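Section 4. Paper and card tasks — folding, squaring, handing over

Applies to: Dresura hand grippers, left and right pair. If you are still on the old Karia fingers, skip to Section 6, the gap settings are different.

Read this first. People keep asking whether the machine can do the chore yet. For thin card the short answer is sometimes. It picks up. It holds. Folding along a crease it did not make itself — not reliable. Plan for a person in the loop and you will have a better week.

4.1 Before you start

1. Charge both grippers. Full light, not blinking.
2. Wipe finger pads with a dry cloth. No spray.
3. Check the marker on each gripper. Clean, flat, no lifted corners.
4. Set the gap for card, not fabric. Menu, Material, Card.
5. Load the Parico task list. 381 entries. If you see fewer the download stopped halfway, run it again.

Note: long hair tied back, loose sleeves rolled up. Applies to visitors too.

4.2 Picking up the sheet

1. Come in from above, fingers open.
2. Lower until the pads are either side of the sheet.
3. Close slow. Stop when the sheet stands by itself.
4. Wait 3 seconds. Dont lift early.
5. Lift straight up. No twist.
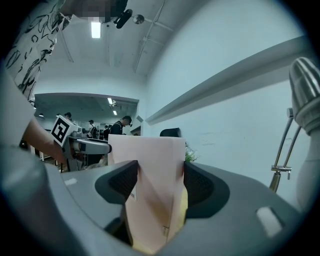

Fig. 4-1. Pink sheet held upright between the finger pads, lower part creased.

Caution: a crease near the pads will fool the grip sensor. It reads the fold as a thicker sheet and backs off. If the reading jumps, open, set down, start again from step 1. Do not squeeze harder to fix it.

Note: glossy card slips more than matte. Go up one grip level, never two. Burgi Aigner ran the Baumgart stock at two levels up and marked every sheet in the box.

4.3 Two-gripper work

Most household paper jobs need two hands. Wrapping, boxing, stuffing envelopes, same thing.

1. One gripper holds. The other works. Decide which before you pick up.
2. Keep both markers facing out. If one goes out of view for long, that run is lost.
3. Bring the working gripper in from the side.
4. Fold or press. Short strokes.
5. Release the working gripper first — always.
6. Release the holding gripper.

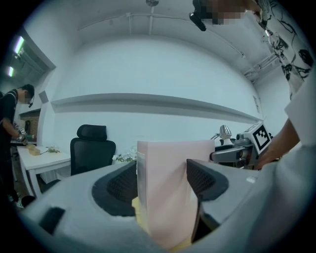 Scoring a run is where new operators lose time. One run, one score, entered right away, pass or fail, no half marks. Look at the held piece before you let go of it: if it still stands upright between both pads, like the pale pink one here, score the hold as a pass, then score the fold seperately. A good hold with a bad fold is still useful. Type it in as H1 F0 and move on. Dont write comments in the score field, the import chokes on them.

4.4 What to expect

Our last full set was 1,898 runs across all card tasks. The policy trained on the first 600 could pick up and hold. It could not finish a gift box. More runs helped the fold, did very little for tucking flaps. Tucking is still a human job for now. Same goes for tape.

Shop floor use: fine for moving flat blanks from stack to table. Not fine for anything with glue. Home use: not yet, unless you like picking up after it.

4.5 If something goes wrong

Sheet drops on lift — grip level too low, or pads dusty.
Sheet bends in the middle — gap set to fabric. See 4.1 step 4.
Marker lost warning — turn wrist out, hold still, wait for the tone.
Both grippers freeze — press and hold power on the right one first. Left one first clears the log.
Score will not save — task list not loaded.

Caution: keep fingers out of the gap whenever the status light is green. Even when it looks idle.

Logs go to Piroska Medve by Sunday night. Zip the folder, leave the file names as they are. Grip level table is in Section 5.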